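# How Paper Cups Stack

*Drirneck Science Pages for Ages 9 to 12. Topic: Shapes and Materials*

A paper cup takes up a lot of space for something so light. Most of that space is air. When cups are packed one inside another, most of the air is pushed out, and a long row of cups becomes one column. This is called nesting. Bowls, buckets and traffic cones nest in the same way.

## The shape that makes it work

A paper cup is wider at the top than at the bottom. A shape that gets steadily narrower is said to taper. The wall of a tapered cup leans outward as it rises, so the outside of one cup can fit inside the mouth of the next.

A tube with straight walls cannot do this. The outside of a straight tube is always wider than the inside of a matching tube. Try it with two identical tins and you will find that the second one sits on top of the first, and the height simply doubles.

Now look at the top edge of a cup. The paper has been curled over on itself to make a thick ring called the rolled rim. It has three jobs:

- It stiffens the mouth of the cup, so the cup keeps its round shape when you hold it.
- It gives your lips a smooth edge in place of a cut one.
- It sticks out past the wall, and in a stack the rims stay separate from each other.

In a column of nested cups, the walls are mostly hidden and the rims are what you see. They form ridges, one above another, along the height of the stack.

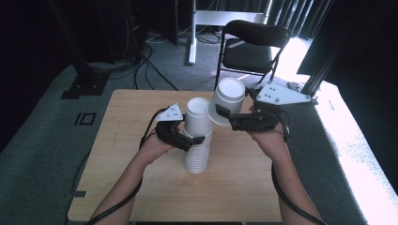
The distance from one rim to the next is called the stacking height. It is much smaller than the height of a whole cup, and it stays nearly the same all the way along if the cups are the same kind and have been pushed together evenly.

## Working out the height of a stack

You can calculate how tall a stack will be without building it. You need two measurements:

1. The height of one cup.
2. The stacking height, which is the extra height each new cup adds.

The first cup counts for its full height. Every cup after that adds only the stacking height. Written as a rule:

**height of stack = height of one cup + (number of extra cups × stacking height)**

Suppose a cup is 8 cm tall and each extra cup adds 1 cm. A stack with 4 extra cups is 8 + 4, or 12 cm tall. If the same five cups were placed end to end, they would reach 40 cm.

The difference grows quickly. Take a carton from the Londeo warehouse holding 659 cups of this size. Nested in a single column, they would measure 8 + 658, or 666 cm. Placed end to end, they would measure 5272 cm, close to the length of an Olympic swimming pool. The carton divides the column into several shorter ones and lays them side by side.

## Why stacks lean

A stack of cups is seldom perfectly straight. Each cup can tilt slightly inside the one that holds it, because there is a small gap between the two walls. One small tilt is hard to see. When many tilts point the same way, they add up, and the column leans or curves.

Whether a leaning stack falls depends on its centre of gravity. This is the point where the weight of the whole stack is balanced. If the centre of gravity is above the base, the stack stays up. If it moves out past the edge of the base, the stack tips over.

Two things make tipping more likely:

- **Height.** In a tall stack the centre of gravity is higher, and a smaller lean is enough to carry it past the edge.
- **A narrow base.** The base is the part touching the table. If the cups stand with their mouths up, the base is the narrow end of the bottom cup. Turned over, the stack stands on a wide rim and is steadier.

A level, smooth table helps too. A crumb or a pencil under one side of the bottom cup tilts the whole column.

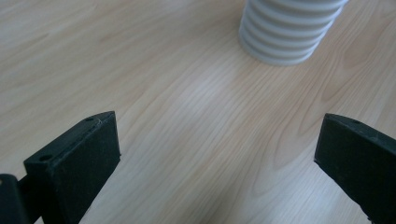
*The foot of a ribbed white column on a wooden tabletop.*

## Adding a cup without knocking the stack

Placing a cup on a tall stack takes two actions. One keeps the column still and the other lowers the new cup.

1. Hold the stack gently near the lower part. Squeezing hard bends the paper.
2. Bring the new cup over the top with its mouth facing the same way as the others.
3. Turn it upright before it goes in. A tilted cup catches on the rim and pushes the stack sideways.
4. Lower it straight down until it stops.
5. Let go of the cup first, then the stack.

Do not press down at the end. Cups that are forced together trap very little air between them and are difficult to separate. When you pull on the top one, air has to flow back in through the narrow gap, and this takes a moment. A slow twist works better than a sharp tug.

## Try it: measure your own cups

You will need paper cups of one kind, a ruler, a pencil and a flat table.

1. Measure the height of one cup in millimetres and write it down.
2. Nest a second cup in the first. Measure again.
3. Subtract the first number from the second. The answer is your stacking height.
4. Use the rule to predict the height of a stack of 8 cups. Remember that only 7 of them are extra.
5. Build the stack and measure it.

If your prediction is too low, some cups may not be pushed in fully. If it is too high, your first pair was probably loose. Measuring a stack of five, subtracting one cup and dividing by four gives a more accurate stacking height.

## Words used on this page

**Centre of gravity:** the point where the weight of an object is balanced.

**Nesting:** fitting one object inside another of the same shape.

**Rolled rim:** the curled edge at the mouth of a paper cup.

**Stacking height:** the extra height added by each new cup.

**Taper:** to become steadily narrower towards one end.

*Next topic: Why Cardboard Has Waves in It*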